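Piltau hand-held gripper – two weeks in

Bought for collecting household examples, mostly tidying and kitchen stuff, for a policy we train at Mistia. Short review as I'm meant to be labelling.

Good first. Light enough for 40 takes without a break. Trigger is smooth, fingers close parallel, and the ridged pads hold soft things far better than the flat ones on our old Abernathy. Paper, rubbish, thin packets, all fine. We've logged 2,316 clips so far and binned very few for slips.

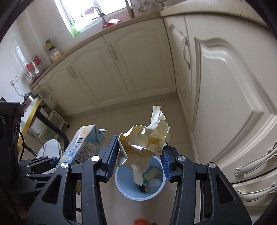 Releasing is a bit different. Open too quickly and light stuff clings to one pad, so you end up giving it a shake, and then the model learns the shake. Slow down at the end of each take. Took me a whole afternoon of bad clips to spot that.

Cable is too short. Also the pivot screws want checking every 60 takes or so the manual says, I do it when I remeber. 2 worked loose in the first week – easy fix, but the width readings drift and you dont notice till playback.

Export goes straight into Ultunex, no converting. Big plus.

Would I buy again? Yes, for soft and light objects. Not tried anything heavy yet, will update if I do. Four stars, one off for the cable.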